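Zellska relief blanket, the 250 g version
Reviewed 6/18/19

Our group packs parcels for families in temporary housing, and in February the warehouse at Jalmont sent us a pallet of these to try in place of the usual grey wool ones. I took one home and slept under it for 11 nights, which my family regarded as showing off.

It is a decent blanket. It weighs next to nothing, folds to the size of a loaf and has the charm of a dentist's waiting room. The stitching held through 17 washes at 40 degrees, though the label came off in the third and took the washing instructions with it.
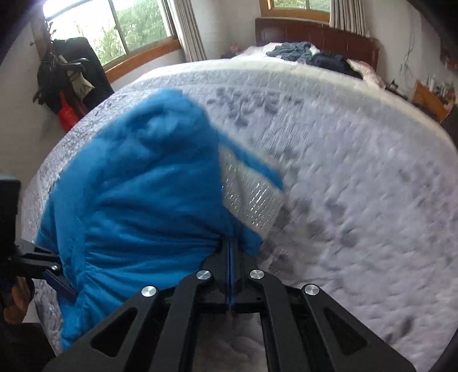 Is it warm enough for an unheated room?

On its own, down to around 11 degrees. Any colder and you want two, or one of these over a wool blanket, and most families will need the pair by winter.

The storage bag is less of a success. The drawstring is thin, the opening is mean, and getting the blanket back inside takes a patience I don't have at the end of a shift. Sadowski make a plainer one with a proper wide sack, and we had no complaints about it in the Jiltura camp last year – apart from the colour, which was mustard. 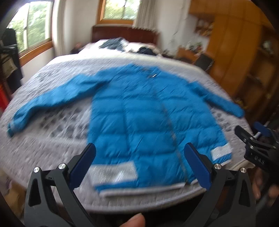 Price matters too. Zellska only sell by the bale of 300, so a small group has to find a friend with a shed. We split ours with two other groups and spent longer arguing over the van than over the order.

Four out of five. I'd buy it again, minus the bag.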